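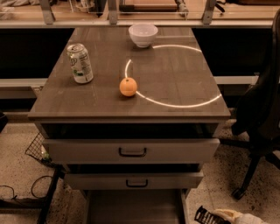
2 min read

Skavau student robotics club, progress report to the Pillai fund, March

Quick one, we're mid build. Spent so far: $1289 of the $3000. Most of it went on motors and the replacement battery, rest on cable.

Task this term is tidying. Pick up a can, a bowl and a piece of fruit, put each in the right drawer, push the drawer shut. Orange is the hard one, it rolls. Can is OK from the left side. Bowl still gets grabbed by the rim too hard, grip code being rewritten by the second years.

Drawers: pulling on the black handles works, closing both in a row doesnt yet. Top one first seems better.

Practice log is at 3145 tries, all saved and labeled. Ninonstead has asked for a copy, we said yes.

Still to do before the Fliltarton meet: closing, the bowl, a spare gripper pad. Would like to move $200 from travel to parts if thats alright wtih you. Receipts to follow.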